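Vanity shifts when the arm pushes on it
Shop Builds > Arms and Grippers

kdvoracek
The bathroom vanity in our shared shop sits on a wooden platform with the arm base on the same platform. Job is clearing things off the countertop. Every time the fingers press down near the back left corner, the cabinet moves a little and my taught positions are off. One C-clamp on the lower front edge, left side. Is a second clamp enough or should I screw it down?

Fiona_MacR
Screw it down. Two brackets inside the cabinet, into the platform, and you won't see them with the doors shut. A clamp on one corner just gives it something to pivot on.

vtkachuk
Disagree. I screwed mine down in January and then had to move it 3 times. Second clamp on the far side, check it each morning. Also what speed are you coming down at? I had the same drift on my bench and slowing the last 7 mm fixed most of it.

kdvoracek
Full speed until contact. I'll try slowing it. The other problem is wrappers. Bottles and jars are fine but anything crumpled slides away when the fingers close.

elsa_g
Wrappers: come straight down and close late. If you close while you're still moving you push it toward the wall. I had 270 tries logged on the Fadach bench before I changed that, and most of the misses were from closing early.

Fiona_MacR
Still say screws. He's pressing harder on wrappers than on anything else, so that's when it moves.

vtkachuk
Then he should press less. Put a softer pad on the fingertips.

kdvoracek
Slowed the approach and the cabinet stays put on the bottle and the jar. On the wrapper it still creeps. No pads here, so I'll order some. Leaving the clamp as it is until they come, then I'll decide about brackets.

elsa_g
What are you using for the drop height? Measured, or from the camera?

kdvoracek
Measured, with a ruler off the countertop. The camera gives me bad numbers because the light washes out the white top. I want to turn the lamp toward the wall and try again tonight before I touch anything else.
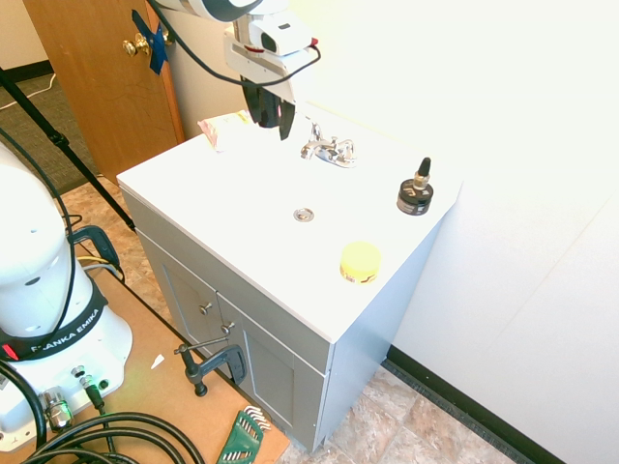
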